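Filed under: Home & Table / Opinion

In Praise of the Things Left Out on the Counter

My aunt kept a kitchen in Clorkusville where you could not find a bare patch of counter bigger than a saucer, and she cooked better than anyone I have known. I bring her up because I have been reading a good deal lately about clear counters. Everything goes behind a door, the articles tell us, and then we will feel calm. I tried it last December. I put away the bowls, the boards, the trays and the crock of spoons, and for a week or so the place looked lovely and I ate a great deal of toast.

The trouble was that making soup had become a matter of opening four cupboards. My cutting board was standing on its side behind the baking sheets, the bowl I like was under two bowls I don't, and by the time I had it all out I had lost interest in the onion. I am a grown woman with a fair amount of patience, or so I'm told, but I don't have the kind that survives a stack of baking sheets sliding onto my foot.

So I went back to my aunt's way, or a tamer version of it. She lined her things up along the back edge, against the wall, and kept the front for working. The board lived in the middle and never moved except to be washed. You could stand in one spot and reach whatever you needed without taking a step, and when you were done with a thing it went back in the row, a bit crooked maybe, and that was the tidying.

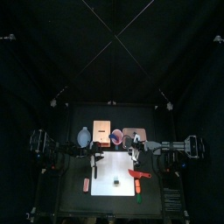 My neighbor Lesia Vakulenko disagrees with me about all of this, and she is no fool. She says that things left out collect grease and dust, and I can't argue, because they do. Anything near my stove needs a wipe more often than I care to admit. But the things I use every day get washed every day, and so the dust never has much of a chance at them. It's the fondue set that gets dusty, and I'll gladly give the fondue set a cupboard – it can have the whole shelf to itself if it likes.

I do draw the line somewhere. A row is a row, and once you start a second one in front of it you have lost your working space and might as well be chopping carrots on the ironing board. Mail doesn't belong there either, nor do car keys, and I say this as someone who found her car keys beside the flour this morning.

What I'd ask, if you are thinking of clearing everything off, is that you cook supper first and notice what your hand goes looking for. Leave those few things where they are. A kitchen with its bowls out looks like somebody is about to make something, and I find that on a tired evening at six o'clock it is often enough to get me started on the onion.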